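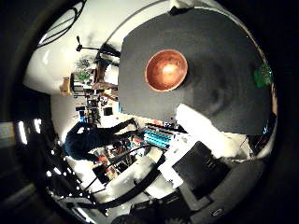 문의 번호 421
제목: 레시피 노트 동기화하면 태블릿 쪽 수정본이 옛날 걸로 돌아가요
제품: Zetent 노트 (데스크톱, 태블릿)
등록일: 2020년 4월 6일 월요일
상태: 처리 중

안녕하세요, Zetent 쓴 지 꽤 된 사람입니다. 평소엔 문의 같은 거 잘 안 남기는데 이번엔 혼자 끙끙대다가 결국 왔어요ㅠㅠ 길어질 것 같으니 미리 양해 부탁드려요. 예전에 다른 데 문의했다가 "재부팅해 보셨나요"만 세 번 들은 적이 있어서, 제가 해본 건 다 적어둘게요.

일단 증상부터요. 저는 컴퓨터에서 레시피를 정리하고 부엌에서는 태블릿으로 봐요. 요리하다가 간이 안 맞거나 시간이 다르면 태블릿에서 바로 고치거든요. 소금 반 작은술을 3분의 1로 바꾼다든가, 오븐 온도를 내린다든가. 그런데 저녁에 컴퓨터를 켜면 그 수정한 게 싹 사라지고 옛날 내용이 되살아나 있어요. 더 환장하는 건 그다음에 태블릿을 열면 거기도 옛날 내용으로 바뀌어 있다는 거예요. 덮어써진 거죠. 그래서 같은 깍두기 레시피를 네 번 고쳤습니다. 네 번이요!

노트북(노트 묶음 말이에요, 컴퓨터 말고) 이름은 "Dela Peña"예요. 전에 다니던 요리 교실 이름을 그대로 붙여놓은 건데, 이름에 물결표 달린 글자가 들어가는 게 혹시 문제인가 싶어서 적어둡니다. 안에 메모가 2,138개 있고 첨부 파일도 많아요. 용량은 설정 화면에 900MB로 나옵니다.

제가 해본 것들이에요.

첫 번째, 양쪽 다 로그아웃하고 다시 로그인. 그대로였어요. 로그인하고 나서 다 받아오는 데 한참 걸려서 그사이에 밥 먹고 왔는데, 와서 보니 깍두기가 또 옛날 깍두기더라고요.

두 번째, 태블릿 앱을 지우고 다시 깔기. 이건 하지 말 걸 그랬어요. 태블릿에만 남아 있던 수정본 몇 개가 그때 같이 날아간 것 같아요. 휴지통에도 없고요.

세 번째, 노트 묶음 이름 바꾸기. 물결표를 빼고 "Dela Pena"로 바꿨더니 똑같은 묶음이 두 개 생겼어요. 하나는 물결표 있고 하나는 없고. 식겁해서 원래 이름으로 돌려놨더니 다시 하나로 합쳐졌는데, 합쳐진 건지 하나가 없어진 건지 저는 모르겠어요. 이것도 좀 봐주세요.

네 번째, 공유기. 집 공유기가 Trernstead 건데 부엌 쪽 신호가 약하긴 해요. 휴대폰 테더링으로 바꿔서 해봐도 결과가 같아서 이건 아닌 것 같고요.

다섯 번째, 동기화 기록 보기. 도움말에 있는 대로 설정 맨 아래 버전 번호를 여러 번 누르니까 기록 창이 뜨더라고요(이런 메뉴가 있는 줄 처음 알았어요). 태블릿 쪽에는 빨간 줄로 "업로드 거부, 400"이 잔뜩 찍혀 있고 컴퓨터 쪽은 전부 초록색이었어요. 400이 무슨 뜻인지 검색해 보니 요청이 잘못됐다는 거라는데, 뭘 잘못 요청했는지까지는 안 나오네요.

재현도 해봤어요. 아무 상관 없는 메모가 좋겠다 싶어서 "스텐 그릇 연마제 닦기"라는 짧은 메모를 골랐습니다. 키친타월에 식용유 묻혀서 닦고, 베이킹소다, 마지막에 식초물, 이렇게 몇 줄짜리예요. 태블릿에서 맨 끝에 "테스트"라고 써넣고 동기화 단추를 눌렀더니 동그라미가 돌다가 그냥 멈추고, 오류 표시는 없었어요. 컴퓨터에서 열면 "테스트"가 없고요. 반대로 컴퓨터에서 고친 건 태블릿에 바로 떠요. 그러니까 한쪽으로만 가는 거예요. 첨부 파일 있는 메모든 없는 메모든 똑같았습니다.

급한 건 아닌데, 주말에 식구들 모여서 음식을 꽤 많이 해야 하거든요. 그때까지 안 되면 종이에 적을 생각이에요. 기록 파일은 내보내기 해서 첨부했습니다. 잘 부탁드려요!

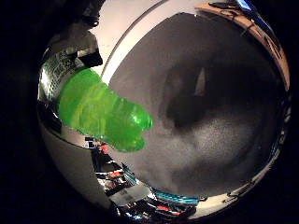
Akihiko Ebihara: 자세히 적어주셔서 감사합니다. 첨부해 주신 기록을 확인해 보니 태블릿에서 올린 수정본의 시각이 서버에 있는 판보다 앞서 있습니다. 서버가 이를 오래된 수정으로 판단해 거부한 것으로 보입니다. 태블릿의 날짜와 시각이 자동 설정으로 되어 있는지 확인 부탁드립니다. 시간대도 함께 봐주세요. 그리고 확인이 끝날 때까지 컴퓨터 쪽에서는 동기화를 잠시 꺼두시기 바랍니다. 노트 묶음 이름에 들어간 특수 문자는 이번 증상과 무관합니다만, 이름을 바꿨을 때 묶음이 두 개로 보인 현상은 따로 살펴보겠습니다.

헉, 시각이요? 지금 막 보고 왔어요. 태블릿 시계가 열 시간 넘게 느려요! 날짜도 하루 전으로 되어 있고요. 부엌에 걸린 벽시계만 보고 사니까 태블릿 구석에 있는 시간은 눈에 들어오지도 않았네요. 자동 설정이 꺼져 있고 시간대가 엉뚱한 도시로 잡혀 있었어요. 언제 바뀐 건지는 모르겠는데, 의심 가는 건 하나 있어요. 작년 10월에 Grornirari라는 타이머 앱을 깔면서 이것저것 허용을 눌렀거든요. 그 앱이 시간 설정까지 건드릴 수 있는 건지는 제가 잘 몰라서 범인이라고는 못 하겠어요. 일단 지웠습니다.

시키신 대로 컴퓨터 동기화 끄고, 태블릿 시간은 자동으로 바꾸고, 앱을 완전히 닫았다가 다시 열었어요. 연마제 메모 끝에 "테스트 2"라고 쓰고 동기화를 눌렀더니 이번엔 초록색 줄이 떴어요!! 컴퓨터 동기화를 다시 켜고 열어보니 거기에도 "테스트 2"가 있고요. 만세.

그런데 질문이 두 개 남았어요. 하나는 거부된 수정본들이요. 서버가 안 받았다면 그냥 없어진 건가요? 깍두기는 외우고 있으니까 괜찮은데(네 번 고쳤으니까요) 닭조림 양념 비율은 기억이 가물가물해요. 다른 하나는, 이렇게 거부될 때 화면에 뭐라도 좀 띄워주시면 안 되나요? 동그라미만 돌다가 멈추면 저 같은 사람은 잘된 줄 알아요.

Akihiko Ebihara: 정상 동작이 확인되어 다행입니다. 거부된 수정본은 서버에 저장되지 않지만 기기 안의 "충돌 보관함"에는 남습니다. 태블릿에서 설정, 저장 공간, 충돌 보관함 순서로 들어가 보세요. 다만 앱을 삭제하시기 전의 항목은 삭제와 함께 지워졌기 때문에 복구해 드리기 어렵습니다. 오류 안내 문구에 대한 의견은 앱 담당인 Jerome Bañez에게 전달했습니다.

충돌 보관함 찾았어요. 앱을 다시 깐 뒤에 고친 것들은 다 있네요. 깍두기 마지막 판이랑 콩나물밥 물 양, 그리고 제가 고친 줄도 잊고 있던 식빵 굽는 시간까지요. 하나씩 눌러서 "이걸로 바꾸기" 하니까 잘 들어갔어요. 닭조림은 없더라고요. 다시 지우고 깔기 전에 고친 거였나 봐요. 속상하지만 제가 지운 거니 할 말이 없습니다. 간장이랑 설탕부터 다시 맞춰봐야죠 뭐.

혹시 저처럼 검색해서 들어오신 분 계시면 순서만 적어둘게요. 태블릿 시계부터 보세요. 앱은 절대 먼저 지우지 마시고요, 충돌 보관함에 뭐가 있는지 보고 필요한 걸 다른 데 복사해 두세요. 그다음에 자동 시간 설정 켜고 앱을 닫았다 여시면 됩니다. 한 번에 안 되면 기기를 껐다 켜보세요(네, 결국 재부팅 얘기네요ㅋㅋ).

노트 묶음이 두 개로 갈라졌던 건 아직 답을 못 들어서 문의는 닫지 말아 주세요. 메모 개수는 지금도 2,138개로 나오니까 없어진 건 없는 것 같은데, 첨부 파일 쪽은 제가 확인할 방법이 없어요. 확인되면 여기에 댓글 달아주시면 메일로 알림이 옵니다.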